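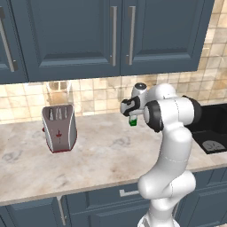 A kitchen counter with the sink at the far right.

Hard Water in Flillusbridge

Scale begins as dissolved calcium and magnesium. When water is heated, the carbonate leaves solution and bonds to whatever surface is warmest, usually a heating element. The Stistivon wells supply Flillusbridge with water measured at 183 milligrams per liter, which counts as very hard. Homes on the Maglaya line receive a blend closer to 100.

A salt-based softener swaps those minerals for sodium. The resin tank needs flushing every 8 days at normal use - more often in large households. Mindia, the district utility, will publish new readings in November.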